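Two Weeks With a Cheap Phone: My Battery Life Project
Student project report, Mobile Devices elective, Stoswood

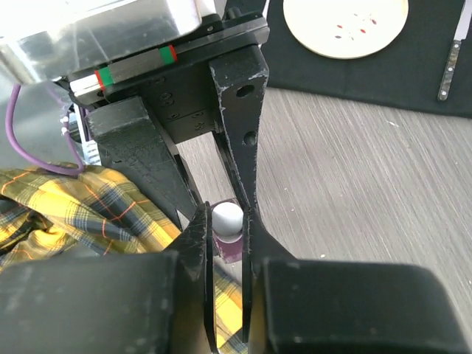 Gripper fingers holding a small white ball, seen from above.

So my topic was phone batteries, and I picked it for a pretty selfish reason. My old phone was dying at lunch every day and I needed a new one anyway, and I figured if I had to buy something I might as well get a grade out of it. I ended up with the Primton Ora, the basic version, which cost me 200 dollars with the case thrown in. There's a pricier Ora with more storage, but I already keep most of my photos on my laptop so I skipped it.

My question was simple: which everyday settings make a difference to battery life on a budget phone, and which ones are just stuff people repeat to each other? I had a list of tips from forums, from my cousins and from the little booklet in the box, and a lot of them disagreed. The booklet says to leave adaptive brightness on. Half the forum posts say to turn it off right away!

How I did it

I made a routine and stuck to it as well as I could. Each run started at a full charge. I played the same downloaded video on loop with the volume at the same level and Wi-Fi on, and wrote down the battery percentage at the 200 minute mark. Then I changed one setting, charged back up and went again. Every setting got 3 runs, which ate up way more evenings than I had planned for (my roommate is very tired of that video, sorry).

The settings I tried were screen brightness, dark mode, the high refresh rate option, Bluetooth, location and the built-in battery saver. I wanted to do mobile data too, but the signal in my dorm jumps around so much that I couldn't get two runs to agree, so I dropped it.

One thing I messed up early: I forgot to turn off automatic app updates. In one of the first runs the phone downloaded a huge game update in the middle of the video, and the number came out terrible. I threw that run away and did it over with updates paused. If you try this yourself, pause them first.

What I found

With everything at what I called my normal settings (brightness in the middle, standard refresh rate, light mode) the phone still showed 88 percent after the video. I was pretty happy with that for a phone in this price range. My old one would have been gasping.

Brightness was the big one, by a lot. Turning it all the way up hurt more than any other single change, and it was the only result where I didn't need to squint at my notes to see a difference. The high refresh rate was second. It makes scrolling look really nice, so I was kind of hoping it would be free, but no.

Dark mode surprised me, until I read up on it. The Ora has an LCD screen, so the backlight stays on behind the black parts too, and my dark mode runs landed right on top of the light mode ones. On an OLED phone I'd expect something different, especially in menus and chat apps. Also, a full screen video doesn't change much when you switch modes, so my test wasn't very fair to dark mode in the first place. I'd do a reading test next time.

Bluetooth with nothing connected made no difference I could see. Same with location, although I wasn't using maps, so that only tells you about having it switched on. Battery saver did help, mostly by dimming the screen, and you can do that yourself with the slider.

Problems with my test

I only had one phone, so maybe mine is a good one or a bad one. The percentage on the screen is also a rough tool. It goes in whole steps, and on most phones the top of the scale doesn't drain evenly. The lab has a USB power meter I could have used for measuring the charge going back in, but it was signed out the whole time. And video is only one kind of use. I barely watch video on my phone, I mostly message people and play Ratanaporn (a puzzle game, very addictive), and games work the processor much harder.

What I'd do next

I want to repeat the brightness runs at more levels to see where the drop starts. I'd also like to borrow the pricier Ora and run the same video on that. For now I keep brightness a little under the middle, refresh rate on standard, and Bluetooth on all day for my earbuds.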